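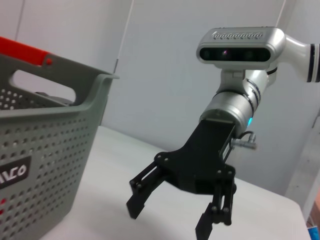 The hand basket: a short account of a dull object

Shops replace their hand baskets more often than their shelving, and with far less thought. The usual order is by colour, in whatever quantity fills a pallet. Ristska, a grocery chain with a policy of buying for ten years, went about it differently and published its purchasing notes on January 16, 2022.

The chain took 1,728 baskets from two makers, Kosden and Leite, and put them into daily use. A pallet holds 288, nested. Nesting depends on the taper of the sides: too little and the stack jams, too much and the basket loses volume at the base, where the tins go.

Perforated sides save plastic and let spilt milk drain. Round holes are kinder to the wall than square ones, as a square hole concentrates stress at its corners and cracks tend to start there. Small holes also stop a pen or a loose chilli from working its way out. The drawback is cleaning. Labels and onion skin lodge in the grid, and a cloth will not shift them. Ristska uses a stiff brush and warm water.

The handle is the part that fails. A single swing handle puts the whole load on 2 pivots, and the pivot wears oval long before the grip shows any damage. The Prenow test, which the chain adopted in May, lifts a loaded basket 900 times and then measures play at the joint. Kosden's early samples loosened. Leite's held, but the handle was stiff enough to catch on the rim when folded, which spoiled the stack.

Coloured handles are worth the small extra cost. A red one against a grey body is easy to find under a checkout, and staff can separate old stock from new by handle alone. Replacement handles should be ordered with the baskets — moulds change, and a later batch may not fit the earlier pivot.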